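2024-08-02 – Je rentre de trois jours de handball amateur à Gruvville et il faut que je vous raconte, sinon je ne vais jamais dormir. Petit fil !

1/ Déjà, la salle. 1,057 personnes pour la finale du tournoi d'été, c'est affiché au tableau à la mi-temps et tout le public s'applaudit lui-même. Dans un gymnase de 600 places assises, imaginez le bruit (et la chaleur).

2/ La finale, donc : Flurkela contre Dutero. Flurkela mène de cinq buts à la pause, défense 5-1 très haute, le demi-centre adverse ne touche plus un ballon. Je me disais que c'était plié.

3/ Et là, Dutero revient en jouant à sept contre six, sans gardienne, pendant presque toute la seconde période ! Deux ballons perdus, deux buts encaissés de quarante mètres, et elles continuent quand même. J'adore ce culot.

4/ Égalisation à la dernière minute sur une roucoulette de l'ailière gauche, angle fermé, la gardienne complètement prise à contre-pied. J'ai hurlé, alors que je ne supporte même pas Dutero.

5/ Jets de sept mètres pour finir. Flurkela gagne 4-3, avec un arrêt du pied sur le dernier tir. La gardienne était remplaçante tout le tournoi – elle est entrée juste pour cette séance. Quelle histoire.

6/ Mention spéciale à l'équipe de Sulemana, sortie en demi-finale mais qui a joué tous ses matchs à neuf joueuses. Leur pivot a fait soixante minutes à chaque fois, en attaque comme en défense, et elle aidait encore à ranger les buts le soir.

7/ La cagnotte pour les déplacements de la saison est montée à 3,136 euros, merci à tous ceux qui ont mangé beaucoup trop de gaufres. J'en fais partie.

8/ Reprise du championnat en octobre. Flurkela commence à l'extérieur, Dutero à domicile, et le match retour entre les deux, je pose déjà ma journée.

9/ Quelques photos et je vous laisse :
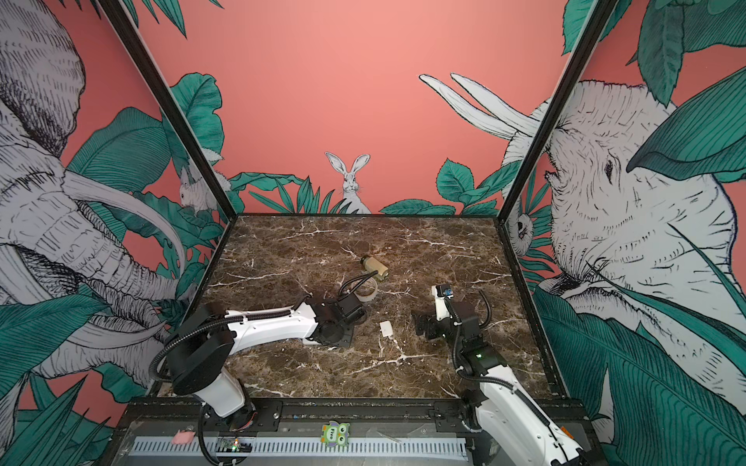
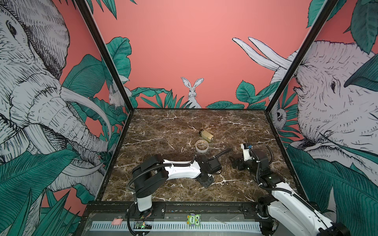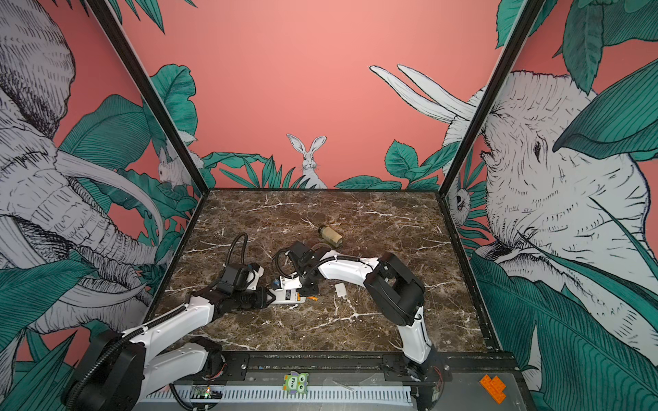
Plateau brun foncé veiné de blanc, sur les trois photos.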